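Slate, and why I have gone off it

17 February 2024

Quick one today, got to be out of the door by 5 and the tea isn't on. But I promised Jade Penrose I'd write up the kitchen floor saga, so. Here goes.

We moved to Breltesville six years ago and the first thing everybody said about the house was ooh, lovely dark floor. It was slate. Or slate-ish. The people before us had put it down themselves and were very proud of it, there was a whole page about it in the folder they left. How to sweep it, what to mop it with, what never ever to mop it with (vinegar). I read it once and lost it.

Dark floors show everything. Flour, toast, the cat. You'd think a dark colour would hide dirt, my mum certainly thought so, but no. Pale crumbs on a dark floor, you can see them from the hall. I was sweeping before breakfast and again after breakfast and still walking about with bits stuck to my socks.

And cold! February in that kitchen with bare feet. Never again.

So last winter we got quotes. Three lots of people came round. Yavuz Aydoğan was the only one who took his shoes off and the only one who rang back when he said he would, so he got the job. He reckoned the slate could be cleaned up and resealed for a lot less than ripping it out. 300 quid plus the sealer. I said go on then, try one corner.

He did the corner by the back door. It looked nice for a while. Then the smudges came back, same as ever, and I sort of lost heart.

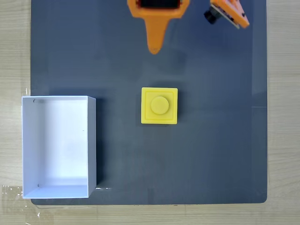 Matt, dark grey, and it still shows every smudge.

Anyway. Müzeyyen Ekinci across the road has cork. I'd always thought cork was a bathroom thing, a seventies thing, my nan had it round her bath and it curled up at the corners. But hers is warm and it's quiet and she drops things on it and they bounce. I dropped a mug on it myself, by accident, and it was fine. Sold.

Her cork came from a place in Hamel, 22 miles off, and you have to go in person becuase the website is hopeless. We went. It rained. The man let us take six samples home and we put them all down in a row and moved them about for a fortnight, and my husband liked the dark one. THE DARK ONE. We had words.

We've gone for the light one.

The slate comes up next month if Yavuz can fit us in, he's got a big job over in Bostau first. Fadime Kozan wants the old tiles for her path, the whole ones anyway, and she is welcome to them if she can lift them. The broken ones I'll probaly put under the water butt.

Not looking forward to a week without a kitchen. If anyone has ideas for dinners you can make with just a kettle and a toaster, leave them in the comments please. Not pot noodles, we've thought of pot noodles.

Right, coat. More when the floor's up.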